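Plelgate officer cleared in September crash, back on patrol
Mar 13, 2018

A Plelgate police officer who hit a parked van during a chase last September is back on patrol, the department said. No charges, no suspension. Officer Bianka Kozma had been on desk duty while county investigators went over 489 pages of radio logs and witness statments.

The van's owner, Charito Bañez, was inside a store on Fekete Street at the time. The city paid her $1,619 for repairs.
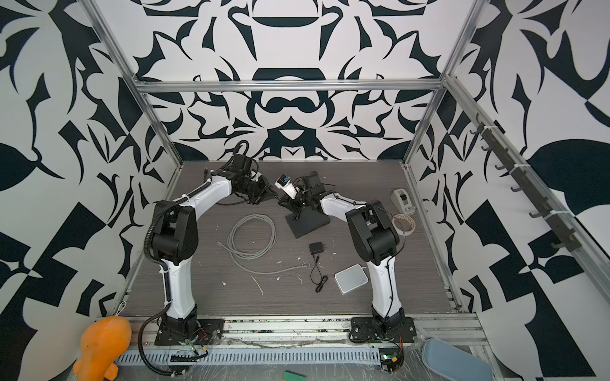 Who decided Kozma could return?
The police chief signed off on it last week, after the county closed its review.

Bañez says she wasnt told — heard it from a neighbor. A petition for an outside review has 300 names so far.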